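20/04/2021
Nadhirah Osman

Spent most of today on the drawer cabinet, which I have been promising to do since Sakda brought it back from the Sutcliffe building and which kept losing out to more interesting jobs. It is a good solid thing, grey metal, and I have grown fond of it, but the upper drawer had got into a dreadful state. You opened it for a screwdriver and you got a fistful of cable ties, a tape measure that doesn't retract and the instructions for a kettle we no longer own. I took the lot out and laid it along the bench by the window so that people could come and claim their things over lunch, and rather to my surprise they did. Rattana found her good scissors. Decha found a padlock, with the key, and went off very pleased.

The runners wanted cleaning more than they wanted oil. I brushed them out, wiped them down with a rag and put on the smallest smear of grease, and the drawer now goes in with one hand. I did try Sun-ja's trick with candle wax on one side first, and it was fine for a few pulls and then it started to squeak, so I wiped it off again (sorry, Sun-ja, I know it worked on your wardrobe). The black handle had a loose screw on the inside, easily nipped up. If it works loose again I think it wants a proper washer behind it, and there are some in the tin marked Rornia, under the fuses.

Then there was the question of what goes on top. My feeling is that a flat surface at that height will collect things whatever we say, so we may as well decide what is allowed to live there. I have proposed one bowl and no more. We went through the kitchen cupboard for it and settled on the little round cream one, which nobody has been eating out of and which is a nice shape to drop a few screws into while you are working at something. It sits towards the back, where a sleeve won't catch it. At the end of the day it gets emptied, and I'd ask that it doesn't turn into a home for teabags, as happened to the last one. 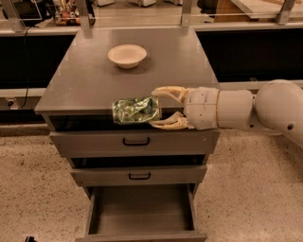

Drinks cans are the other thing, and I want to write this down while I still have the energy for it. We get through a fair number between us, more when it's warm, and they end up on whichever surface is nearest. From now on they go in the tub by the door, crushed, please, as the tub fills up in no time otherwise. Decha takes it down to the Cornville recycling point when he has the car. I'd like it rinsed cans only, after the wasps last November - very late in the year for wasps, I thought, but there they were, and Sakda was stung on the thumb and couldn't hold a pencil properly for two days.

Back to the drawers. I had 11 small trays left over from the old Utau shelving, and they fit the upper drawer if you turn them sideways, with a bit of room at the end for the long rulers. Four of them I've kept empty on purpose. Please leave them so for a while, until we see what people really reach for. The last time I labelled everything on the first day, and within a week half the labels were lies and I was the only one still pretending to follow them.

The floor came up better than I expected as well. With that speckled beige you can't tell whether it's dirty until you put a wet mop across it, and then you wish you hadn't looked. I did the patch in front of the cabinet and as far as the bench legs, and ran out of hot water before the corner. Rattana says she'll finish it tomorrow if somebody moves the boxes first.

Still to do: felt pads for the underside of the bowl, a new tape measure, and a look at the lower part of the cabinet, which I haven't touched and am in no great hurry to. There are nine things left on the bench by the window that no one has claimed, among them one glove and a very nice brass hinge. I'll leave them out until the end of the week, and after that the hinge is mine.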